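Small Household Items: Table Clearing and Boxing

README, revised October 13, 2019
Maintained by Refilwe Chauke and Hằng Dương

Summary

The Fustlow set records small household items being sorted on a covered table and put into open boxes. The items are those that collect in a bathroom drawer or on a bedside shelf: hair rollers, foam curling rods, tape, tissues, medicine cartons, a cup or dish, a small ornament. The set holds 220 sessions. Each session starts from a mixed pile, and no session uses an item larger than the box it is meant for.

Table and cloth

All sessions use the same kind of cloth, laid so that its border lines are parallel to the table edges. Piles are built inside the border. The cloth is brushed between sessions and replaced when marks no longer come out. 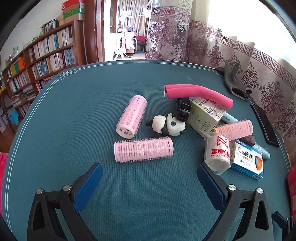 Item names follow a fixed list kept by Genalyn Gatchalian. Where several items of one kind are present, they share a name and are told apart by position in the notes. The pale pink rollers near the middle of the table are therefore both entered as "roller, hair", one with the note "diagonal" and the other with "near-horizontal". The panda figurine beside them is entered as "ornament, small", with its resting position given as "on side". Foam rods are entered separately from rollers, although both are hair items — earlier lists merged them and the counts could not be repaired.

Item groups

hair: rollers, foam rods, clips
care: tape, bandage, tissues, cartons
table: cups, dishes
other: ornaments, wrappers, anything not on the list

An item has one group only. Empty wrappers are kept in the list under "other" and are not treated as rubbish unless the session sheet says so.

Boxes

Boxes are open at the top and have no inner dividers. Box and item are logged as a pair when the item has been released. The log gives the item name, its group and its final resting position, in that order. 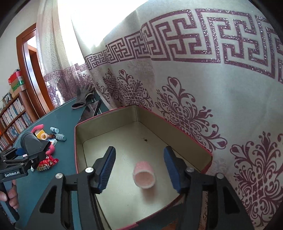

Resting position is written from the side nearest the open part of the item. Cups and dishes use one of four values: upright, upside down, on side facing near, on side facing away. The small pink cup-shaped item lying on the pale floor of the box, with its opening towards the front, takes the third value. Marks on the box floor, such as the small brown one near the right wall, are not items and are not logged. Boxes are not turned or moved until the last entry for the session is complete.

Order of work

Order is free within a group. Between groups, the session sheet sets the order, and 70 sessions have sheets that leave it open. Items that lean on or lie across others are cleared from the top down. A dropped item is logged again from its new position under the same name.

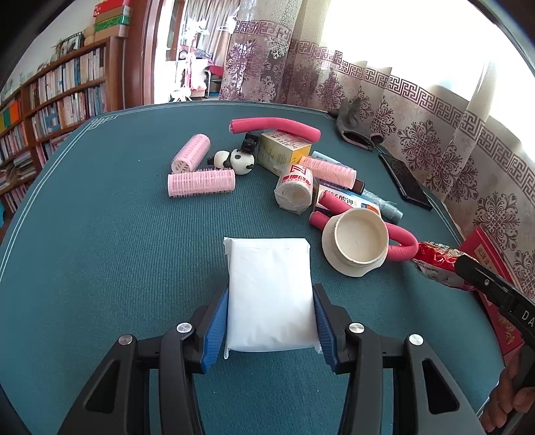 Fig. 3. White plastic-wrapped packet held above the cloth; rollers, foam rods, cartons and a dish on its side in the pile.

Known problems

The word "packet" covers tissues and other soft wrapped goods. It was not split, as the contents often cannot be told from outside. Use the group field if a narrower search is needed.

Cartons with printed text are named by shape and colour only. The text has not been copied out or translated.

Two sheets from July give "dish" where the list has "cup". Kgomotso Naidoo has corrected the names but left the original sheets unchanged.

Corrections

Send corrections to Hằng Dương with the session number, the item name as logged and the name proposed. Changes to the item list itself go to Genalyn Gatchalian.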